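Utilizamos cookies propias y de terceros para mejorar tu experiencia. Si sigues navegando, entendemos que aceptas su uso. Aceptar | Configurar

«El brazo no se volvió loco, se quedó ciego»: una tarde con Hường Trịnh

Llego al taller de Madthorpe con media hora de retraso y Hường Trịnh ya me ha puesto el café (frío, culpa mía). Lleva 3 años programando brazos para tareas de cocina y yo venía a preguntarle por una sola cosa: el fallo de enero, ese del que medio gremio habla y casi ninguno conoce bien.

«Pues mira, fue una tontería, y por eso me dio tanta rabia», me suelta nada más sentarse. La tarea era de lo más simple: coger una pieza de fruta de la cesta, dejarla en el plato, volver a casa. La habían repetido tantas veces que ya la ponían de fondo mientras comían. Y en la repetición 171, el brazo bajó dos dedos más de la cuenta, enganchó el borde de la cesta y se la llevó por delante. ¡Con Quang Hầu a menos de un metro, recogiendo un tomate del suelo!

Le pregunto si hubo heridos. «No, no. A Quang le pasó la cesta rozando la manga y ya está. Pero tenía la cabeza a la altura de la mesa, y eso no se me olvida.» Se queda callada un rato y luego se ríe. «Él lo cuenta mejor que yo, le añade cosas cada vez.»

La primera sospecha fue la cámara. Luego culparon al controlador, un Vokano de segunda mano al que todos le tenían manía. Nga Nghiêm se pasó dos días leyendo registros (unas 3000 líneas, y me enseña una libreta llena de flechas que no entiendo) hasta que dio con ello: la calibración se había guardado a medias tras un corte de luz. El sistema arrancó con la altura de mesa del montaje anterior, sin un solo aviso.

«Eso es lo que me parece grave», dice Hường. «Que falle, vale. Que falle y te ponga la lucecita verde, no.»

¿Y la parada de emergencia? Aquí se pone colorada. Funcionaba, sí, pero el botón estaba al otro lado de la mesa, así que Quang habría tenido que pasar el brazo por encima de la zona de trabajo para pulsarlo. Ahora hay dos botones, uno en cada extremo, y una barrera de luz que corta los motores en cuanto alguien se asoma. También comprueban la altura tocando la mesa en tres puntos antes de cada tanda. «Tardamos más, qué le vamos a hacer. Tuấn Vi protesta todas las mañanas.»

La tarea la han mantenido igual, con la cesta a un lado y el plato delante de la bandeja negra. Quería cambiarla, me confiesa, pero Nga se negó: si tocaban las cosas de sitio, no podrían comparar nada con lo de enero. 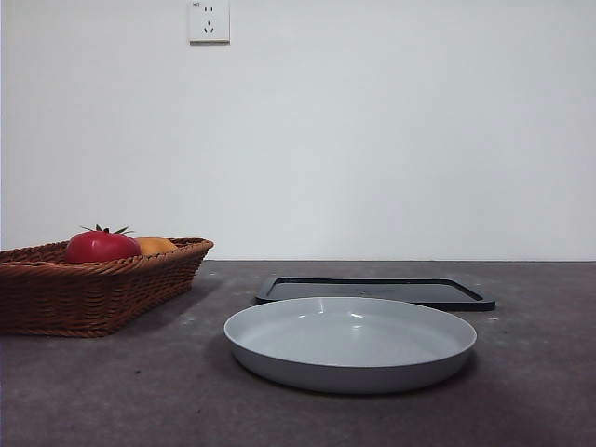

Lo que cambiaría si empezara de cero

«El botón, lo primero. Antes de enchufar nada.» Después, que el programa se niegue a arrancar si el archivo de calibración no está completo; lo escribió Ngọc Vi en una tarde y, según Hường, les habría ahorrado todo el disgusto. Y una norma de andar por casa: si se cae algo, se para el brazo, se recoge y se vuelve a empezar, aunque falte una sola repetición para irse a comer.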